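Paper cup

A paper cup is a throwaway cup made from stiff paper, usually with a thin lining that keeps the drink from soaking through. I've kept this entry going for the Pruvmont household wiki since Hayley Rudd handed it to me, and I'll admit I've grown fond of the subject (my kitchen shelf is proof).

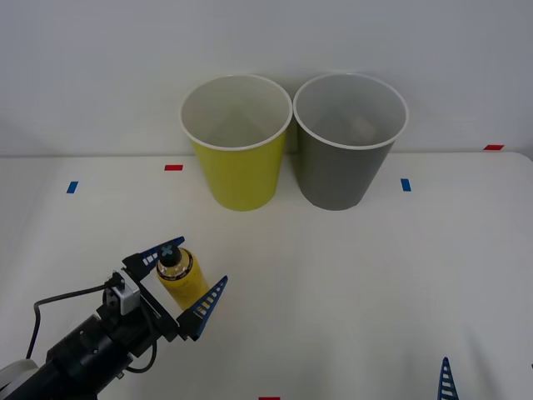 CLENDMONT, January

The basic build hasn't changed much in my lifetime. A fan-shaped piece of paperboard gets wrapped into a cone with the tip missing, the side seam is sealed, and a round bottom goes in. Then the top edge is rolled outward. That roll is my favorite part! It stiffens the whole cup and gives your lip something smooth to meet.

Lining

Paper alone goes soft in a hurry. Early cups were often waxed, fine for cold water and pretty bad for coffee, as the wax could melt. Plastic linings fixed that and made recycling harder, and plenty of towns still won't take lined cups.

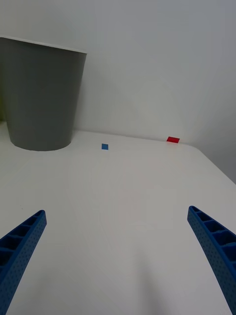 Taper is what lets cups stack, and it decides how a cup feels in the hand as well. Too steep and it tips easily; too straight and the stack jams, so you end up pulling out 3 when you wanted one. A plain gray cup like this one, widening toward a thin pale rim, shows the slope nicely with no printing to distract you. Ziad Qaisi likes a steeper side than I do, and we've argued about it on the talk page — politely, mostly.

Single and double wall

Cold cups are normally single wall. Hot cups may have a second layer with a bit of air in between, or a cardboard sleeve you slide on.
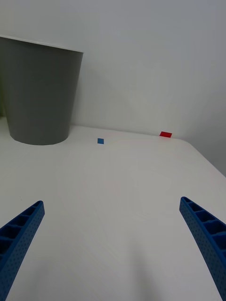

Reuse and disposal

I rinse mine and start seeds in them, with a hole poked in the bottom. Ghassan Jaber got 27 tomato seedlings going that way and gave me two. The lining hangs around long after the paper has gone, so I pull the cup off before planting.
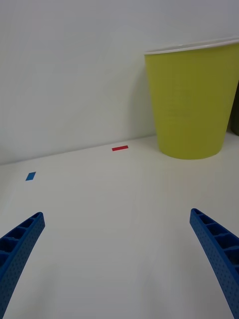 Cups that held only dry things, such as buttons or crayons, can usually be wiped out and used again. Ones sold as compostable often need a hot industrial pile, and my backyard heap in Clendmont has never managed it. Check what your local service takes before you toss a whole sleeve in the bin.

See also: Drinking straw; Cup sleeve; Water cooler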